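Ticket: Scanned ledgers won't open from the index after move to new server
Product: Premerura Viewer, with the Guthrie import tool
Status: Open, waiting on customer
Opened: 27 Jul 2021

Hi all, me again! Bit of a long one, sorry. We've got the Plevley parish ledgers on here, the ones we had scanned from the old microfilm reels, and since we moved everything over to the new server I can search the index just fine but clicking a result gives me a gray page and the message "Source unavailable." No picture of the page, no error number, nothing I can look up. The old server is still plugged in and the very same search on that one opens the page right away, so I'm pretty sure the scans themselves are fine.

Things I tried before writing in: restarted the viewer, restarted the server, logged in as admin, logged in as the plain reader account, tried it on the front desk PC and on my own laptop. Same gray page every time. I also rebuilt the index overnight (it took forever) and the search got a little faster, so that was nice, but the pages still don't open. 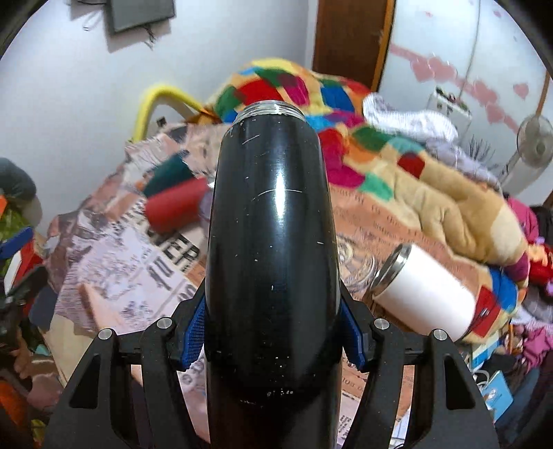 Oh, and one more thing I forgot. It isn't every reel. Reels 1 to 16 are broken and everything after that opens like normal. I only noticed when a visitor asked for a burial record from one of the later reels and it popped right up, and I just about fell off my chair. The first batch was done by the old scanning shop and the rest went through Guthrie, if that helps.

Update, after the first reply

Thanks for the quick answer! You asked me to check the path in the reel settings, so I did. On the good reels it's a short path that starts with the name of the share. On the bad ones it starts with a drive letter, R, and we don't have an R drive anymore. It was called Rudano on the old machine and I guess whoever set up the first batch just typed the letter in. So that looks like our culprit, or at least one of them.

I changed reel 3 by hand to match the good ones, saved, and opened a page. It worked! Then I clicked to the next page and got the gray screen again. Went back, gray screen. Closed the viewer and opened it again, and the first page worked one time and then stopped. I did this over and over with the same result, so whatever it's doing, it's at least doing it every time.
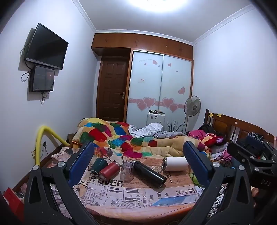 Small bedroom with the ceiling light on

You also wanted to know how the files are laid out. Each reel has its own folder, and inside there's one big file for the whole roll plus a little text file with the page positions. Reel 3 has 700 pages in it. I opened the little text file in Notepad and every single line has the R drive in it too, so maybe fixing the reel settings only fixes the first page and then it goes back to the text file for the rest? I'm guessing here, I'm a records person and only the computer person by accident.

Before I go doing a find and replace on all of those, a few questions. Is it safe to edit that file by hand, or does the viewer keep some kind of checksum on it? Do I need to rebuild the index again afterward? (Please say no.) And is there a way to point the letter R at the new share just for now, so the reading room can use the early reels while we sort this out properly? We have a family history group booked for September and they always want the early baptisms.
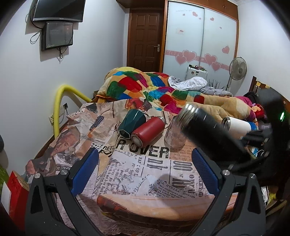 Niall Mowat
Records and Scanning Assistant

Second update. I made a copy of the reel 3 folder and tried the find and replace on the copy, so the original is still untouched. Pages turn now, forward and back, and zoom works. The thumbnails down the side are still blank and printing gives me the right page with the wrong reel title on top, which I can live with for a day or two but the visitors will definitely ask about it.

I've attached the text file from before and after, plus the viewer log from this morning. The log has a line that says "falling back to cached root" right before the gray page shows up, and I couldn't find that in the manual anywhere. Could that be why the first page worked once and then quit? If there's a cache I should be clearing, let me know where it lives. I'll leave the other reels alone until I hear from you.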